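Three Hundred Episodes and One Kiss

30th November
By Ilari Huttunen
6 min read

I should say first that I don't much like serial romance, and that Olaia Urquijo knew this when she agreed to talk to me. She had read what I wrote last year about stories that end every chapter on a ringing phone. She brought it up before I had my coat off.

"You said it was like being sold the same sandwich one bite at a time," she said. "I thought, well, he's had a bad sandwich."

Urquijo writes "Ki and Ekar," a love story that runs on the reading app Mimley and passed its 300th episode this fall. Ki repairs pianos. Ekar is the man who bought the house she grew up in. They meet in the first episode, when she knocks on the door and asks to see her old bedroom, and they kiss in episode 211. I asked her whether anyone needs to wait that long for a kiss.

"Need, no. Nobody needs a novel either. Some readers left at 90 and wrote to tell me they were leaving. Some of those wrote again at 150 to tell me they'd come back and were still angry."

Each episode runs under 3000 words, a limit set by Mimley. She says she'd keep to it anyway. I have my doubts, having read the stretch in the fifties where Ki drives to her sister's, has an argument about a casserole dish, and drives home. It takes four episodes. Ekar isn't in any of them. When I asked what it was for, Urquijo thought for a while and said she'd been sick that month and had liked writing the sister.

I found I preferred that to the answer I was expecting, which was something about building tension.

The case against this kind of writing isn't hard to make. A story that gets paid for by the episode has every reason not to finish. Misunderstandings that one phone call would fix are kept alive for weeks. Ekar, a grown man with a job and a car, sees Ki having lunch with her cousin in episode 120 and doesn't speak to her again until 134.

"That one I'd take back," Urquijo said. "The cousin lunch. It's lazy. I knew it was lazy on the day. I had until midnight and I didn't have anything else, so he looked in a window."

Could she take it back? The app lets authors edit. She shook her head.

"There are comments under it. People had a fight in there that's better than the episode. If I change it they're all shouting at something that isn't there anymore."

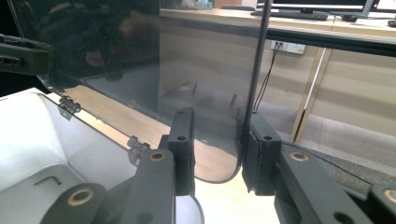

Dark-tinted plastic, glossy enough to catch reflections.

She started out in 1998 with a paperback called "The Ferry to Stildale," which sold badly and which she'd rather I hadn't found. I had found it, though, and I'd read it on the train. It's a short book with a long kiss on page six. The hero has a jaw. He has so much jaw that I began marking the mentions in pencil, and I showed her.

"Oh, no," she said, and took the book from me and turned the pages. "I was told readers wanted to know what he looked like. So I told them. Over and over I told them."

Ekar is hardly described at all. We learn that he's tall because he hits his head on the cellar beam, and that his hair is going gray because Ki's mother remarks on it. I had taken this for a clever modern choice, and asked if it was a reaction against the jaw. She said she had simply forgotten to do it in the first episode, and by the time she noticed, readers had all decided for themselves and she was scared to contradict them.

I still don't believe everything she told me. She claims to have no plan for the ending, and I've read enough of her to see that the locked piano in the front room has been waiting for something since episode two. She claims the numbers don't bother her, but she knew to the digit how many people had stopped reading at the cousin lunch. And she says that love at first sight is "a perfectly good way to start," which is an odd thing to hear from someone who kept two people apart for 210 episodes.

"They did fall in love at first sight," she said. "Both of them, on the porch. Go back and look. It's all there. They just didn't do anything about it, because she was embarrassed and he had a plumber in."

I went back and looked. There is a plumber. Ki asks to see the bedroom, Ekar says it's full of boxes, and then he says she can come in if she doesn't mind the boxes. I'm not convinced that's love — it may only be manners — but I read the porch twice, and then I read the next one.

She expects to stop in December for a few weeks. Mimley would like her not to. "They sent me a chart," she said.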